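Panel gap and colour drift on painted cabinet doors

hlis
Posted December 7, 2018

Two tall pantry doors, MDF, sprayed in a grey-green two-pack. The left one has come up paler than the right and the colour wanders across the face. Same tin, same gun, same day. Gap between them is tight and I would like to keep it that way. Is this a mixing fault or an application fault? I have 23 more fronts to do and don't want to repeat it.

charoen_b
Application. If the tin was badly stirred you would normally see a shift from the first door to the last, with each door fairly even in itself. Variation within one face says film build. What did you use under it?

hlis
Flamon grey primer, two coats, sanded 320 between. Topcoat is Arnement satin, thinned 6 per cent. Doors were flat on trestles for the topcoat and upright for the primer.

I checked them again this morning with the overhead lights off and the blind up. The pale areas move a bit when I change position but they don't go away.

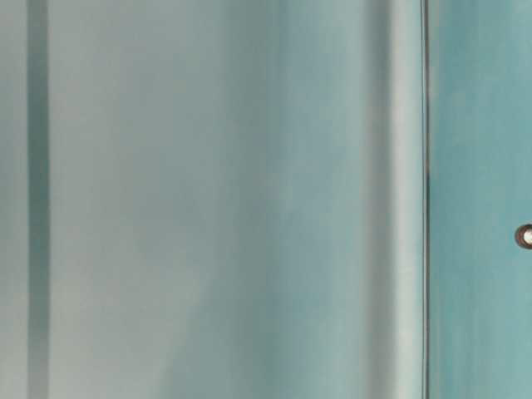
The edges have a small radius, done with a router and then sanded by hand. I went over those twice with the primer because the MDF was drinking it.

Barrientos_L
If it moves when you move, part of it is sheen and part is reflection. Satin on a large flat panel will pick up whatever is opposite, including a white wall. Hang a dark sheet across the room and look again before you touch anything.

charoen_b
Disagree that it's reflection. She said it doesn't go away. Uneven build over a grey primer gives exactly this in blue-greens, they have poor hiding. Put a wet film gauge on the next one.

Barrientos_L
I said part of it. A sheet costs nothing, a respray costs a day.

dagny.b
Check the grit too. I went 320 then 2,000 on a set in April, thinking smoother was better, and the topcoat sat differently wherever I'd leaned on it. Stripped the lot.

charoen_b
2,000 under a topcoat is far too fine. No key.

dagny.b
Yes, I found that out.

hlis
Nothing finer than 320 here. Will try the sheet tonight -- and I'll borrow a gauge before the next batch.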